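Moving an old PC to a new house, what should come out first?

Morkava
We're moving in May and the removal firm wants everything boxed the night before. I've got an old desktop tower, a monitor and a box of leads. It's going 416 miles in the back of a lorry. The firm's cover stops at 900 pounds for the whole load unless I pay another 30. Do I need to take parts out of the tower, or is it fine in a carton with towels round it?

Rory Lennox
Back up first. Copy your files to an external drive and carry that with you in the car, along with any papers you need. I'd pay the 30, but read the small print, as many firms won't cover electrical goods unless they packed them.

Original box if you've kept it. If not, a double-walled carton with foam on all sides. Towels shift about. Take a photo of the back before you unplug anything and tape a label to each lead.

Inside the case, the heavy items are what matter. A big cooler or a long graphics card can pull on the board when the lorry bounces. Switch off, unplug, lay the tower on its side and take the panel off before you start. Leave the processor where it is if you can, as the pins in an open socket bend easily. 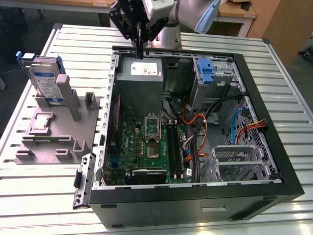 Aliyu
Moved mine twice with everything left in and it was fine both times. Keep it upright and don't let them stack books on it. Monitor goes between two duvets.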